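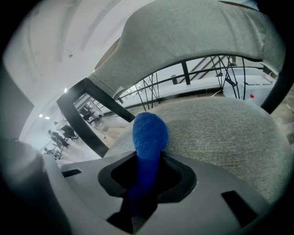 **Upholstered office chair**

An upholstered office chair is a seat with a padded, cloth-covered cushion, usually with a padded back, made for desks, meeting rooms and shared workspaces. The term is loose. Sellers use it for anything from a fully padded armchair to a bare shell with a thin pad glued on.

Construction

Most models have a metal or plastic frame, a layer of foam and a woven cover. Gray is a common color, and is often said to hide dirt. It hides dust fairly well and coffee rather badly. Round seats on a black frame, with a separate curved back panel, are sold as "lounge" or "soft" seating, although the same pieces often end up at desks.

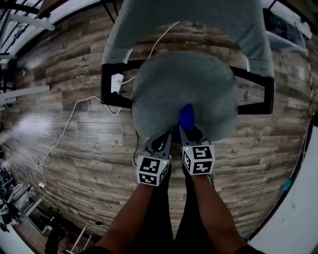 One reader wrote in to object that a round cushion is no worse for a day's work than a square one, provided the foam is firm, and that most complaints come from people who sat on a cheap one once. That may be so. The trouble is that firmness is seldom stated in a way that a buyer can check. The Zisemden catalog calls the same foam "medium" on one page and "supportive" on another.

Durability claims

Covers are often sold with a rub count, the number of passes a test machine makes before the cloth shows wear. A high figure sounds convincing, but a machine rubs evenly and people do not. Wear usually starts at the front edge of the seat, where legs press and slide, and a flat sample of cloth says little about a seam. Rallis prints a count of 2687 for one of its covers without naming the test, so the number can't be compared with anything.

Claims that a fabric is "breathable" should be read with the same care. The cover may let air through while the foam under it does not.

Use in shared rooms 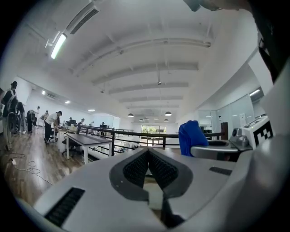
Workholm Editors

Open workspaces tend to mix padded chairs, rolling desk chairs and plain hard ones, and the mix is sometimes presented as a design choice. Chairs bought at different times would give the same result. Padded backs also serve as coat racks, a use that few catalogs mention.

Cleaning

Vacuuming is the usual advice. Spot cleaners can leave rings, and a label reading "stain resistant" does not mean stain proof.

51 comments · 6 shares

This site uses cookies. Accept / Manage settings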